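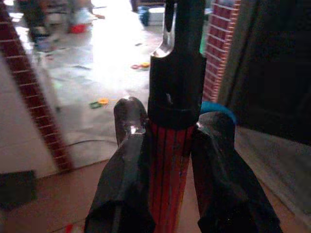
Red handle with thin black stripes

Exercise Ultimik: questions from residents

What is Exercise Ultimik?
It is a military training exercise held in and around the Bivolbridge training area in December. It brings together 3,000 troops and 187 vehicles to practise moving supplies across a river and defending a crossing point.

Is it linked to current events abroad?
No. The dates were set well before the recent border tensions were in the news. There is no change to the alert level at Bivolbridge or at any site nearby.

Will live ammunition be used?
Not outside the fenced ranges. Troops moving through villages and farmland will carry blank rounds only. Blanks are still loud, and you may also see smoke and coloured flares after dark.

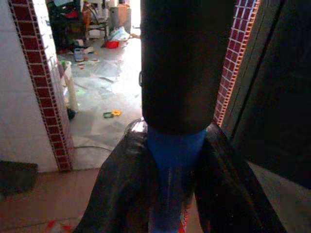

Beside the doorway

How noisy will it be at night?
Most firing stops at 11pm. Helicopters may fly until 2am on some nights. At the last exercise the meter on the edge of Maltham recorded a peak of 68 decibels. Horse owners can ask for a text message before low flying starts.

Which roads are affected?
The lane from Maltham to the Zacharias bridge closes from 9am to 4pm while the pontoons are in place. Other roads stay open, but military convoys will use them. Please leave a gap and don't overtake a convoy on bends. Buses on route 26 will run to the normal timetable.

What if something on my property is damaged?
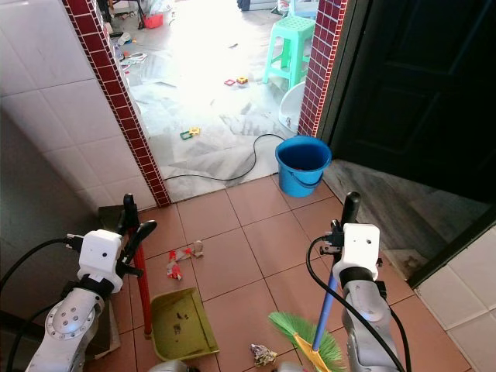 Claims for damage caused by the exercise go to the land claims office at Bivolbridge, which is run by Levente Bodnár. Take photographs before you move anything, and keep any broken parts. Vibration from heavy vehicles can bring down small bits of old plaster or mortar. Once you have your photographs you can clear these up yourself – a long-handled dustpan and broom like the ones shown, with a red pole and a blue handle, is all you need on a tiled floor. Glass from a broken window should be bagged and kept until the office has replied.

I have found something left behind by troops. What should I do?
Don't touch it, even if it looks like an empty case or a used flare. Note where it is, keep children and dogs away and ring the range control room. It is staffed day and night during the exercise.
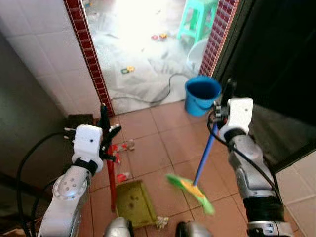 Can I still use the footpaths?
Yes, except where a red flag is flying. Sentries may ask you to wait for a few minutes while vehicles pass.

Who can I speak to?
Krisztina Szilágyi is the community liaison officer. She is at Maltham library from 10am to noon on each day of the exercise – no appointment needed.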